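Budgeting for the Second Pair

Staniforth opened its equipment request with one line: a pair of hand-held grippers, $1,000. By August the line had grown to five. Marker cubes were quoted apart from the grippers, at $44 a set. Spare fingers, chargers and storage brought the rest to $566.

The Gulunbridge site made its case on household tasks. Recording there needs no arm and no safety fence, only a person, two grippers and an ordinary room with something in it worth handling.
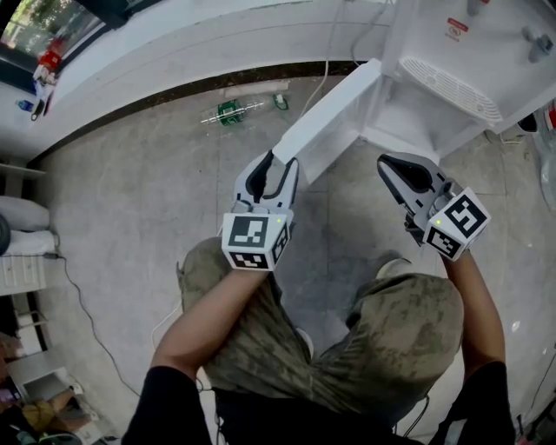 What the quotes leave out

Drorus and Zuvmont both price by the pair, and neither includes replacement parts. Zuvmont ships sooner. Drorus repairs in house, and its service plan costs $429 a year. Staniforth chose Drorus and put off buying a second pair until the next budget.

Floor space was harder to price. Appliances have to be bought or borrowed, then moved when a task changes. The site now keeps a separate line for them, reviewed each quarter along with the cost of operator hours.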